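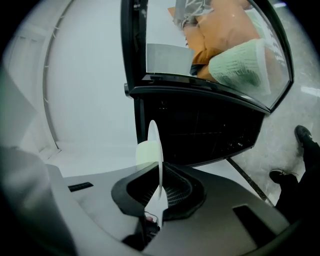
Neltside Shared Workshop
Progress report on the hand-held gripper build
6/25/21

Work since the last report

The second gripper body is finished and in use. It is gray with a matte surface, like the first, but the housing is one piece where the first was two, and the slots are in their final positions. The black rubber finger mount is the ribbed version we asked for money to try in February. It flares at the opening, and thin flat items such as discs and plates can be stood upright in it. The plain mount let them lean.

We ran 115 pickups with the new mount, using items from the Derar parts box. In 80 of them the item was lifted and set down without a second try. Most of the misses were soft packages, where the fingers closed on a fold and slid off. Round items with smooth tops were also harder than we had planned for.

Camera

The camera now sits farther back, so the finger mount stays in view. The wide lens bends straight edges badly near the sides. The Ghoneim calibration script corrects part of this, but we have not yet got good results close to the housing.

Spending

We have spent $1,591 of the grant to date. The largest items were the camera, printing material and two rounds of rubber molds. The first molds were the wrong depth and could not be reused. We still owe $50 for bench time.

Problems

The trigger spring is too stiff for long sessions. Two members reported sore hands and we now stop for a break after each set. The Jovus controller board drops its connection when the cable is pulled sideways. A clamp is on order.

Next steps

Fit the softer spring and the cable clamp. Repeat the pickup runs with soft packages only. Print a third body if the slots need no further changes. We are not asking for more money at this stage.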